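Squaring up the carport

The carport at the Triltden house had been leaning toward the driveway since December. I measured it at the top of the corner post with a plumb line: 17 mm out of vertical, and it moved visibly when I leaned on it. The posts are sound and the roof is light. What it lacked was any diagonal member in the long side, so the four corners were acting as hinges. 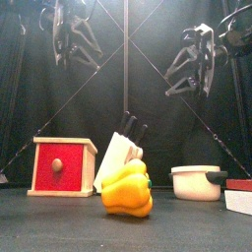 A rectangle with pinned corners has no stiffness in its own plane. One diagonal fixes that if it can take both tension and compression, for example a length of lumber. Wire only pulls, so a wire brace needs two diagonals, one for each direction of sway. The thin crossed cables in the photo are the same layout, and the fitting toward the lower right is a turnbuckle, the part I would not leave out. Without a means of adjustment you are relying on cutting the wire to the exact length, and I have never managed that.

I used 4 mm galvanized wire rope, two clips per end plus a thimble, and eye bolts through the posts with large washers. Screw eyes into end grain will pull out. The first eye bolts I bought from Sandby had open eyes, which started to unbend well before the wire was tight, so I exchanged them for forged ones.

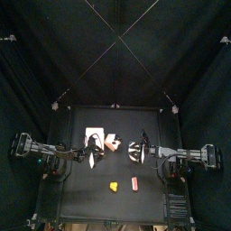
Last modified: Jun 22, 2023

Procedure: pull the frame plumb with a ratchet strap, fit both wires hand tight, then take up the turnbuckles alternately, half a turn each. Check the plumb line after every pair. Measure both diagonals at the end – mine agree to within 2 mm. Remove the strap last, and lock the turnbuckles with wire through the bodies.

Orlando Paucar wrote to ask whether the wires should be clipped together where they cross. I left mine free. They touch lightly and there is a short sleeve of garden hose on one of them to stop the rubbing.

Total cost was 341, of which about 300 was hardware. The short side still needs doing.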